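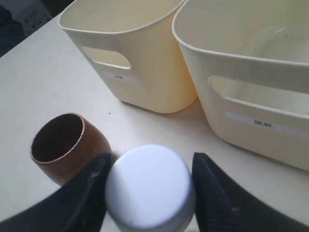 Has anyone gotten label reading to hold up in a sorting policy? I trained ours on 905 demos, cups into the bin whose label matches, and it scores great until I swap the labels. With 木杯 on the left bin and 纸杯 on the right it's fine – trade them and it still goes by side. Is that just my data?

Ghislain Vachon
Yep, it's your data. We had the same thing on Morik. How many of your demos have the labels swapped? We reshot 134 with the sides mixed and it started reading. Also test with both bins blank. If the score doesn't drop, it never looked at the text.

flurner_fan
more data. we used 3000

Notosham
I'd freeze the vision encoder first, that helped me some. Didn't fix it all the way though, and I only ran 2 seeds, so take it for what it's worth.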